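Jul 9, 2026
By Saoirse Kavanagh

Filed under: Opinion / Home & Making

My mother kept her glue gun in a biscuit tin with the good scissors, three packets of needles and a candle stub, and if you wanted any one of those things you had to take out all the others first. I grew up thinking that was simply how tools lived. It has taken me most of my adult life, and one very patient neighbour, to come around to another view, which is that a small tool deserves a bare table and a place to come home to. 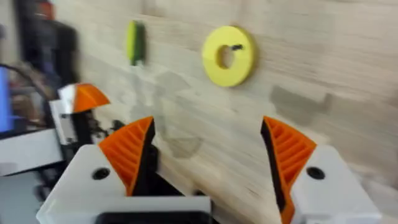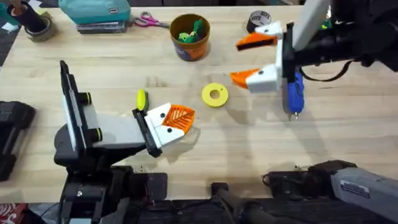 I have been arguing about worktables with Narayanan Nambiar for two years now, mostly over the fence and sometimes over a plate of his wife's excellent lime pickle sandwiches. He is a tidy man and I am a spreader. His position is that a table should be cleared right back to the timber before you begin anything, and that whatever you need should be lined up along the far side, where you can reach it without it being underfoot (or under-elbow, I suppose). I used to find this fussy. But look at the light wood of that table, with the grain running along it and the tape and the black container kept up at the far edge, and a good patch of it left for the job itself. A yellow foam ring has room to sit there and be a yellow foam ring. On my table it would be under a seed catalogue by lunchtime, and I would be blaming the dog.

Now, I don't want to be a snob about mess. I have made some of my favourite things in a dreadful muddle, including a puppet theatre for my niece that I built one wet November on the lid of a chest freezer, with the cardboard sliding about every time the motor kicked in. There is a kind of cheerfulness in having everything out at once. You see the green felt next to the egg carton and you think, well, there's a crocodile. I'd be sorry to lose that, and I told Narayanan so, and he said I could have my crocodile and still put the lids back on my paint. He had a point there.

Where I have really changed my mind is on the glue gun. I love a glue gun! I think every household should own one, and I would sooner part with my electric mixer. But it is an awkward beast on a crowded table. It has a cord that wants to hook itself around your mug, a nozzle that you should treat as hot until you are certain it's not, and a habit of tipping over onto whatever you have just finished. I have a small shiny mark on my left thumb from the year I decided I could hold one, talk on the phone and reach for the sequins. Nowadays mine lives in an old clay flowerpot at the back, nose down on a scrap of tile, and nothing else is allowed within a hand's width of it.

The shops, of course, would like us to solve all this by buying something. There is a storage range called Flellik that I see everywhere lately, all little clip-on trays, and the full set for a craft bench comes to $537. You can go further and have a Rirketti cabinet made to measure, and the quote I was given for that was $1167, before delivery, for what I would describe as a cupboard. I am sure they are lovely. I went and stroked the drawers in the showroom, and they close with a beautiful soft sigh. But I came home and cleared my table with a cardboard box and a damp cloth, and it cost me one afternoon and a certain amount of pride.

My feeling is that we buy the trays because we can't face the sorting. A tray won't tell you that you own four dried-out markers and half a roll of tape that has lost its end. You have to pick up each thing and decide about it, and that is tedious, and I put the kettle on several times while I was at it. I found a birthday card I had written to my aunt and never posted. I also found the good scissors.

So I am asking my fellow spreaders to give it a go, and to be gentle with themselves about it. Leave the middle of the table bare when you finish for the night, even if the edges are a bit wild. Give the glue gun somewhere to stand. Keep the tape where your hand expects it. The rest of the house can look however it likes, and mine certainly does.

Narayanan, who has read this over, would like it known that the far edge should be tidy too. We will be discussing it on Saturday's sandwiches, or whichever day he next makes them.

Contact the editor | © 2026 Unari Community Pages | Back to top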